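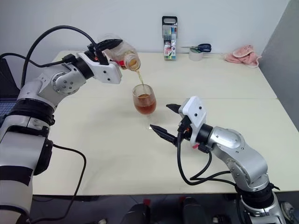

Where does tea come from?

May
By the Broltard Young Readers desk
Filed under: Food and Farming, ages 8 to 11

Tea is made by soaking dried leaves in water. People drink it hot, cold, with milk, with lemon, with sugar or with nothing added at all. After plain water, it is the most popular drink in the world.

The tea plant

Black tea, green tea and white tea all come from the same kind of plant. Its scientific name is Camellia sinensis. It is an evergreen, so it keeps its leaves all year. Left alone it would grow into a small tree, but farmers cut it back to about the height of your waist so that the leaves are easy to reach.

Tea plants like warm days, plenty of rain and slightly acid soil. Many of the best tea farms are on hills, where rain drains away and the roots don't sit in water.

Drinks such as peppermint tea and camomile tea are made from other plants. Some people call these "infusions" or "herbal teas", and they have no tea leaves in them.

Picking the leaves

At Phuthong, a hill farm with 797 rows of tea bushes, picking starts early in the morning. The pickers take only the top of each shoot, which is usually two young leaves and a bud. The older leaves lower down are tough and don't taste as good.

A picker drops the leaves into a bag or basket carried on the back. Some farms use machines that work a bit like hedge trimmers. Machines are faster, but they also pick up stalks and old leaves, and these have to be sorted out afterwards.

A bush can be picked again after a week or two in the growing season. In cooler places the bushes rest over the winter.

What happens in the factory

Fresh leaves go to the factory on the same day. For black tea the steps go like this:

1. Withering. The leaves are spread out on long trays with air blowing through them. They lose water and go soft.

2. Rolling. The soft leaves are twisted or cut. This breaks them open and lets the juices out.

3. Oxidation. The broken leaves are left in a cool, damp room. Oxygen in the air mixes with the juices and turns the leaves from green to brown. The same thing happens to a slice of apple if you leave it on a plate.

4. Drying. Hot air dries the leaves and stops them changing any more.

5. Sorting. The dry tea is shaken through sieves. Big pieces are often sold loose and small pieces go into tea bags.

Green tea misses out the third step. The leaves are heated soon after picking, and that keeps them green.

Why does the water change colour?

Dry tea leaves contain natural chemicals that dissolve in water. When they dissolve, they spread out through the cup and give the tea its colour and flavour. Some of them are called tannins. Tannins make your mouth feel dry if the tea is very strong.

Hot water pulls these chemicals out quickly, in a few minutes. Cold water does the same job but needs several hours. At the Ninden tea room the cold tea is left in the fridge for 16 hours before it is served.
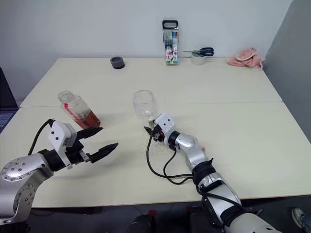 Try it: hot water and cold water

You need two tea bags, two mugs, some cold water and an adult to pour the hot water.

Put a tea bag in each mug. Fill one with cold water. Ask the adult to fill the other with hot water. Don't stir. Look at both mugs after one minute, then after five minutes, and write down what you see. Leave the cold mug in the fridge overnight and look again at breakfast time.

Does tea keep you awake?

It can. Tea leaves contain caffeine, which makes people feel more awake. Coffee usually has more of it. Most herbal teas have none. Children are smaller than adults, so caffeine affects them more, and it is best not to have it near bedtime.

Words to know

Evergreen: a plant that has leaves all year round.
Infusion: a drink made by soaking part of a plant in water.
Oxidation: a change that happens when something reacts with oxygen.
Tannins: natural chemicals in tea that give it colour and a dry taste.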